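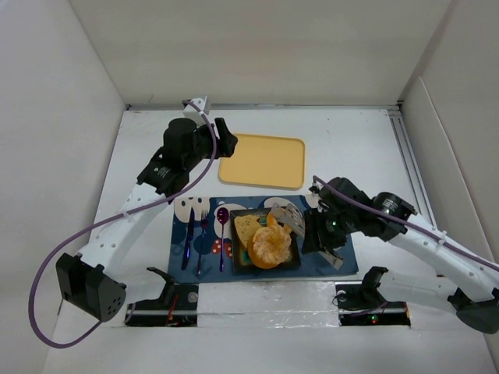 ERKBRIDGE, June 18, 2021

Kunport is hiring teleoperators to record training examples for its two-arm table service project. The job is part time, 18 hours a week, at our Erkbridge lab.

Operators guide a pair of robot arms through ordinary mealtime tasks: setting out a knife, fork and spoon on a placemat, moving food with a spatula, handling plates and trays. Each attempt is recorded from start to finish and used to train a model that will later run the arms by itself. We have 204 usable recordings of the plate task and need 321 before the next training run.

What you will do
Reset the table between attempts according to a printed layout
Run each task at a steady pace with both grippers
Mark failed attempts and write a short note on what went wrong
Report loose cables or hot motors to the shift lead

What we ask for
Good hand control and normal or corrected eyesight
Able to sit for 2 hours at a time, with breaks
Comfortable reading and writing in English
No robotics background is required. Experience with sewing, lab work, kitchen work or video games is useful.

New operators get a week of paid training with Ramiro Toledo. Recordings made during training are not used.

The position runs through January and may be extended. Send a resume and the hours you can work to Milagros Insaurralde, Operator Hiring, Kunport. Selected applicants will be invited to a trial session at the lab.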